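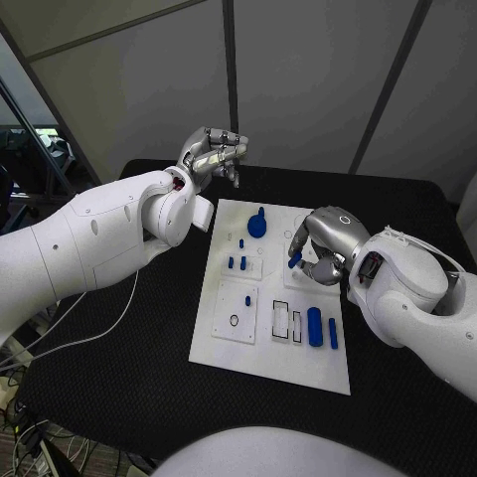

Hardware prices do not follow coin prices day by day. Retailers sell stock they bought weeks earlier, so a drop in mining demand reaches the shelf late. The same lag applies to other buyers. Labs that run two-handed setups, with jointed fingers working over a board of blue pegs and cylinders, order graphics cards too, and their orders depend on grant dates.

Worked figures for the Driditz card:
List price in November: $2,000
Used price, same month: $1,398
Difference: $602

Before the next class, read the Grornach case and answer 2 things in writing. Who held the unsold stock? Who set the used price?

Hand in to Chin-lung Kuo by 4th December. Late work loses a grade.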